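# 手持ちグリッパー、指先のパッドは硬めと柔らかめのどちらがいい？（ハンガーをつかむ用途）

**Yvette Zacharias**　9/22/18

こんにちは。趣味と仕事の中間くらいの感じで、手持ち式のグリッパーを両手に一つずつ持って、物を移す動作を試しています。いま比べているのは Stumell の標準フィンガーと、Hevus の交換用フィンガーです。標準のほうはパッドが硬めで、Hevus のほうは触るとむにっと沈みます。

で、悩みの種がプラスチックのハンガーなんです。かごから取り出して机に置く、ただそれだけの動作なのに、これがけっこう難しい！洗濯ばさみとかスポンジとか、塊っぽいものはどっちの指でも問題ないんですが、ハンガーは細いし曲がってるし、つかむ場所で全然反応が違うんですよね。肩の幅広いところを片方の手でつまんで、もう片方で反対側を迎えに行く、というやり方が今のところ一番ましです。
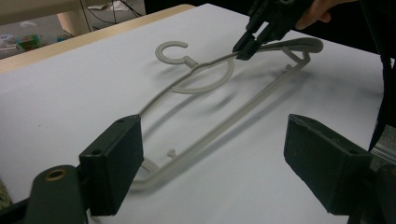

硬いパッドだと、つまんだところを軸にしてハンガーがくるっと回ってしまうことがあります。とくに片側だけ持ち上げたとき。柔らかいパッドに替えると回りにくくはなるんですが、今度は離すときに指にくっつくような感じで、置きたい位置から少しずれます。握る力を変えて試した結果はこんな感じでした。

- 硬いパッド：60回やって、回ってしまったのが目立つ。離すのはきれい
- 柔らかいパッド：48回やって、ほとんど回らない。ただし置いた位置がずれる
- どちらも、バーの下側の細いところをつまむと成績が悪い

（回数がそろってないのは、途中で腕が疲れたからです、すみません）

あと、カメラはグリッパー側のものと、頭の高さから見下ろすものの両方を使っています。手元のカメラだと指の間にバーが入ったかどうかはよく見えるけど、ハンガー全体の傾きはわかりにくいです。

聞きたいのは二つです。まず、細くて曲がったものをつかむなら、パッドはどっちに寄せるべきか。それから、ハンガーが重なっているときに上の一本だけを取るコツはあるか。同じようなことをやった方、ぜひ教えてください！

---

**Corentin Carré**

うちも7月にほぼ同じことをやりました（こっちは子ども用の小さいハンガーでしたが）。結論から言うと、柔らかいほうを選んで、離し方を工夫するのがいいと思います。

回ってしまう問題は、接触している面積が小さいのが大きいです。硬い平らなパッドで丸みのあるバーを挟むと、線で当たっているだけになるので、重さがかかった瞬間にくるっといきます。握る力を強くしても多少ましになる程度で、力を上げすぎると今度はバーが指の間からすべって逃げます。柔らかいパッドは沈んでくれるぶん、面で受けられます。

離すときのずれについては、次の順番でやってみてください。

1. ハンガーの下のバーを先に机に当てる
2. 握りをほんの少しだけゆるめて、一呼吸待つ
3. それから指をまっすぐ開く。開きながら手を引かない

三つ目が意外とできていないことが多いです。自分も、開くのと引くのを同時にやっていて、それでハンガーを連れてきてしまっていました。手元のカメラの映像をゆっくり再生して初めて気づいたので、Yvette さんも一度見てみるといいかもしれません。

重なりのほうは、フックの根元から攻めるのがおすすめです。下のバー同士はぴったり重なりがちですけど、フックの付け根なら首が太くて、上の一本だけに指をかけやすいんですよね。片方の手で首をつまんで少し持ち上げて、すき間ができたらもう片方で肩を取る。これで下の一本はだいたい置いていけます。
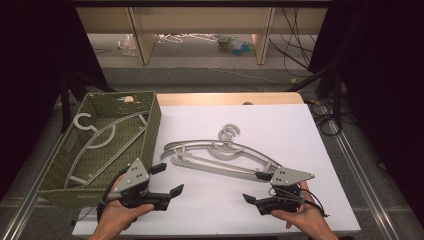

両手を使うときは、左右のグリッパーの高さをそろえておくと楽です。片方が低いとハンガーがねじれて、首のところに変な力がかかります。指先を向かい合わせにして、まず両方とも机から同じ高さに止めてから動き出すと、ぐっと安定しました。それと、ケーブルの取り回しにもちょっと気をつけたいところ。手首をひねったときに引っ張られると、その分だけ指先がぶれます。自分は肘のあたりで一度ゆるく留めて、手首側にたるみを残しています。

カメラの話もすると、傾きは頭側の映像で見て、つかんだかどうかは手元側で見る、と割り切っています。両方を一つの映像で済ませようとしてレンズを替えたこともありますが、端のゆがみが気になって元に戻しました。

---

**Lorne Lachance**

Penner のフィンガー使えば終わりです。3,000円くらい高いけど悩まなくなります。

---

**Rosine Lebrun**

Lorne さんの言う Penner のも使ったことありますが、あれはあれで指が太いので、かごの中だと壁に当たりませんか？机の上だけならいいと思うんですけど、かごの底に寝ているハンガーを取るときに、私はかなり苦労しました。

私のやり方はもっと雑で、硬いパッドのまま、上に薄いゴムシートを貼っています。ホームセンターで売っている滑り止めを指の幅に切って、両面テープでぺたっと貼るだけ。柔らかいパッドほど沈まないから離すときのずれも小さいし、回りにくさもそこそこです。ただ、90回くらいつかむと端からめくれてくるので、まめに貼り替えてくださいね。めくれたまま続けると、離れの悪さが柔らかいパッドより上になります（経験済み…）。

もう一つ、パッドを替えたら開閉の範囲を必ず設定し直したほうがいいです。私は Todau のコントローラーにつないでいるんですが、ゴムの厚みのぶんだけ「閉じきった」位置が変わるのを忘れていて、半日くらい数字がおかしいと悩みました。Stumell のほうは設定の画面が違うと思うので、そこは説明書を見てください。

あ、比べるなら回数はそろえたほうがいいですよ！疲れてくると手の動かし方が変わるので、硬いのと柔らかいのを交互にやるのがおすすめです。

---

**Yvette Zacharias**

みなさんありがとうございます！Corentin さんの「開きながら引かない」、映像を見返したら思いっきりやってました…。直しただけで、柔らかいパッドのずれはだいぶ減りました。フックの根元から取るのも試し中です。ゴムシートは次の休みに買ってきて、今度は交互に同じ回数でやってみます。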